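About Girkar

Girkar is a small school for office and workshop skills. We teach people who are starting a first job, coming back to work after a long break, or moving from the shop floor to a desk. Helmut Lenz opened it in two rented rooms above the Rathjen print shop, and we still use both of them. Most of our courses are short. The longest runs through February and ends with a week of placement at a local firm.

Our rooms

The larger room has desks and a projector. The smaller one is the board room, and we mean that literally. It has a whiteboard, and the day's sheet goes up there so that everyone works from the same piece of paper. We print it fresh each morning. By the end of the day it has usually been taken down and put back up several times, and it looks like it.

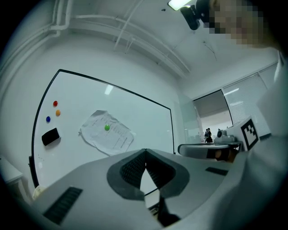 The whiteboard, with the printed sheet under a green magnet.

The rooms have white walls and the pipes run along the ceiling in plain view. We looked at putting in a dropped ceiling and decided to spend the money on chairs and a better heater. The two rooms together come to 645 square feet – enough for the groups we take.

What we teach

Courses cover filing, stock lists, scheduling, basic bookkeeping and keeping a shared workspace in order. That last one gets more class time than people expect. Students learn to post a sheet so it can be read, take down the old one, wipe the board and put the markers back in the tray. 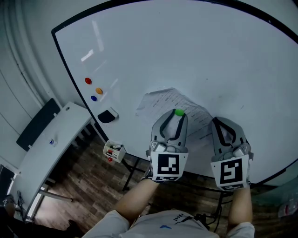 Ignacio Gallagher teaches the workspace course. He ran the parts counter at Traltovent for years and wrote most of our handouts, including the stock list exercise, which has 77 lines and three deliberate mistakes. Students work on it in pairs. The corrected list is posted the next morning and stays up until lunch.

We do not use special software for any of this. A few firms that send us trainees have their own systems, and Zindero lends us a login for the scheduling unit, but the first two weeks are paper, magnets and markers.

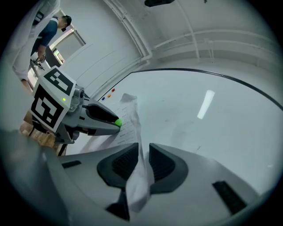

Photo: Girkar

Who comes here

We have had some 400 students so far. Many are sent by their employer and the rest sign up on their own. There is no entrance test. If you are not sure which course fits, come by during office hours and Helmut will go through the list with you – it takes a few minutes. Fees are on the course page, and a deposit of $100 holds a place.

Last updated: Oct 28, 2020

Shares: 12
Comments: 3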